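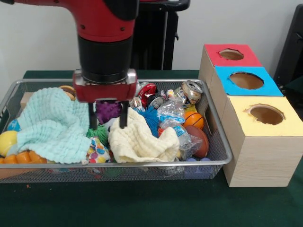 Ticket 834: rope toy sticks in the yellow box
Opened by Celina Piątek, Jan 20, 2019
Product: Brollau sorting boxes, set of 3

I love these boxes! One snag - the knotted rope goes halfway into the yellow hole and stops. Soft balls squash through fine. I've pushed the rope in both ends first, same result. 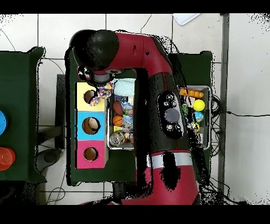
Reply 1, Maluleke support
Great report, thank you! Please try folding the rope in half and feeding the fold in first. Is the hole's edge torn?

Reply 2, Celina
Edge looks slightly torn. Folding got one knot further, hooray, then it sprang back out.
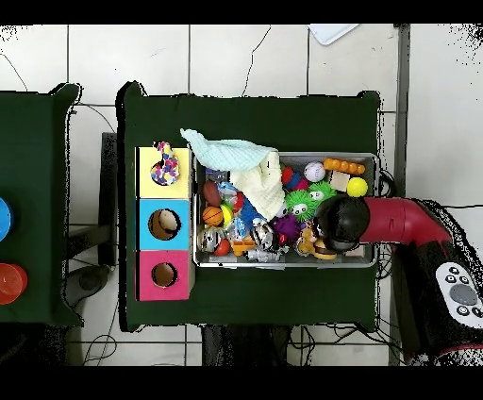 My next test was sorting by size before posting anything. Small stuff first, long stuff last. With the rope left curled on top of the yellow box, I could work through the tray, and the little football and the mini basketball were the obvious ones to start with. Such a good way to spend 30 minutes!

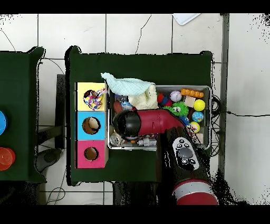 Can the hole be made wider?
Trim the card a little at a time with scissors, then tape the cut edge.

Reply 4, Celina
Trimmed, taped, and the rope drops straight in. Brilliant - please close!

Status: closed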